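Reforming old electrolytics in a valve radio

I love this job! You take a set that has sat in a loft for decades, bring it up gently, and quite often the original capacitors come back to life. My practice piece is a Varndale table set, and the same steps worked on my Stikow amplifier.

First, unplug the set and leave it unplugged. Check each capacitor with a meter and make sure it's fully discharged before your fingers go anywhere near. Unsolder the positive lead - a bit of tape with the value written on it saves grief later.

Connect a current-limited bench supply through a 33k resistor, positive to positive. Start low and raise the voltage in small steps, waiting five minutes at each one. Watch the voltage across the resistor, as it tells you the leakage.
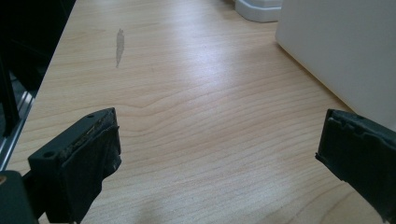

Keep going until you reach the working voltage printed on the can. If the leakage won't settle, or the can gets warm, stop there and fit a new one. Genivaldo Aguiar taught me to write every reading down, and I still do - it's lovely watching those numbers fall!

Discharge it through the resistor before you unclip anything.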